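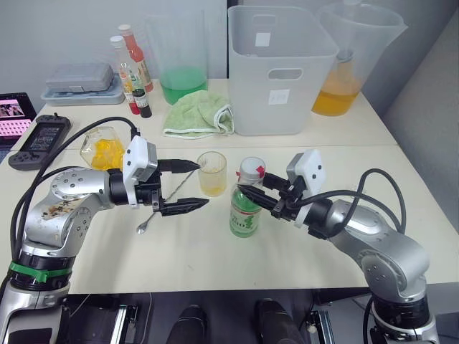 No. 95

Vinegar shrub, third batch. The first two were too sharp, so this time I changed the ratio and left the fruit alone.

Base: 3 pounds of apricots from the Ostwood market, pitted and crushed, covered with the same weight of sugar. The bowl sat in the refrigerator until the sugar had dissolved. I strained it through cloth without pressing, then added cider vinegar at 60 percent of the syrup weight. Batch two was equal parts, and it tasted like salad.
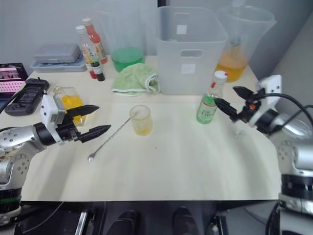

Bar spoon, glass and green bottle.

Florencia Yáñez, who makes hers hot, simmers the fruit in the vinegar for a few minutes and strains it the same day. I tried a cup of her June batch. It was clear and smooth, but the apricot had turned to jam. Cold takes longer and keeps the fresh taste, so I am staying with cold.
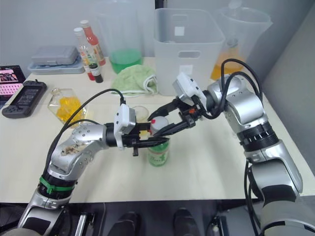 Green bottle with a white cap.

Salt matters more than I expected. A small pinch per cup of syrup takes the edge off the vinegar without tasting salty. Black pepper did nothing. Ginger took over completely and I threw that jar out.

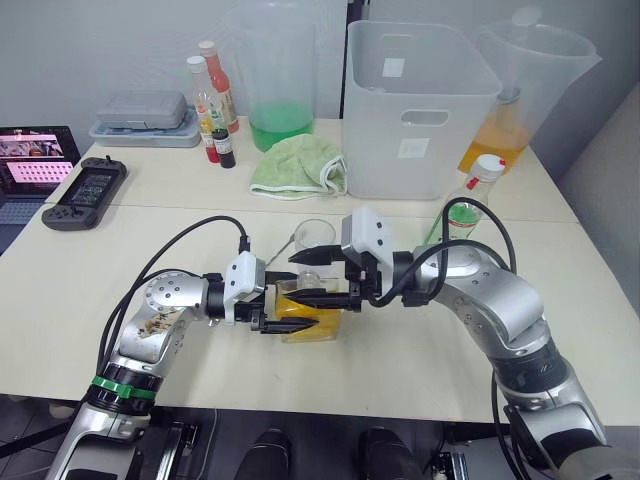 For serving, one part shrub to four parts cold soda water, poured over ice with the shrub in first. Stir once. With flat water it needs more shrub, closer to one to three. Next is plum, if the Mahawong trees give enough.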